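Evening class in household record keeping
Handout 4: Writing an inventory of your home

Welcome back, and well done to everyone who braved the shoebox of receipts last time. I've got mine down to 42 bits of paper, and I'm feeling very smug about it. This week we move on to the inventory, the one job I put off for years and then got through in an afternoon with a pot of tea.

An inventory is only a list of what's in your home, with enough detail that a stranger could work out what you mean. You might want it for insurance, for letting a room, for moving house or for sorting out a relative's things. The list looks much the same whichever it is, so don't get stuck on the purpose!

Start with the floor

I always begin at floor level and work up. People go straight for the telly and the jewellery, and then forget they've walked in on several hundred pounds' worth of flooring. Write down what it is, when it was laid and who laid it if you know. Mine came from a shop called Dristach, and I found the invoice inside a cookery book (don't ask). 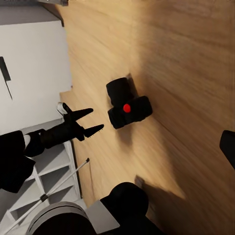 Fig. 1. Wooden floor with the grain showing.

If you don't know what your floor is made of, put "wood, type not known" and carry on. A modest entry is better than a wrong one. I once wrote "oak" for a table that was nothing of the kind and had a rather awkward phone call about it later.

Hobby things

This is where most lists fall down, mine included. We think of a hobby as one thing, but it's a bag of bits bought over many years. Give each bit its own line: camera, tripod, head, lenses, bag. Add the maker and the serial number where there is one. My old sewing machine, a Groseo, has its number underneath, so have a torch handy and mind your back.
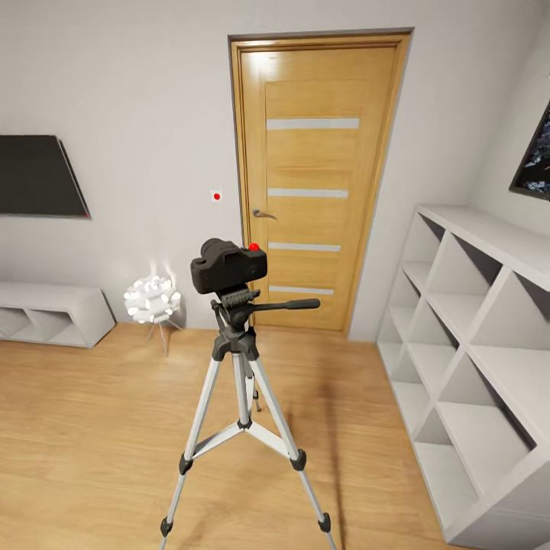 Putting a value on things

You need to choose between two figures and stick to your choice:

Replacement cost: what you'd pay to buy the same thing new today.
Second-hand value: what you'd get if you sold it as it stands.

My kettle would cost me 19 pounds to replace and I doubt anyone would give me two for it. Put the words "new" or "used" at the top of the column, or you'll come back in December with no idea which you meant. I speak from experience.

Going round the room

Pick a door, stand in it and go clockwise. Walls first, then big furniture, then whatever is in or on the furniture. Leave drawers till the end, because they eat time (my desk alone came to 93 lines, mostly pens and foreign coins). 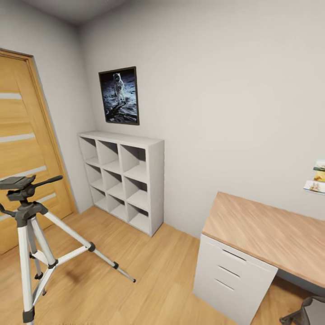 Once you've gone all the way round and got back to your door, stop. Have a break before the next room, even if you feel you're on a roll. Tired people write "misc." and "misc." is no use to anyone.

For next time

Do one room, any room, and bring at least 12 lines of it on 9th October. Paper or laptop, I don't mind. We'll swap lists and see whether we can make sense of each other's.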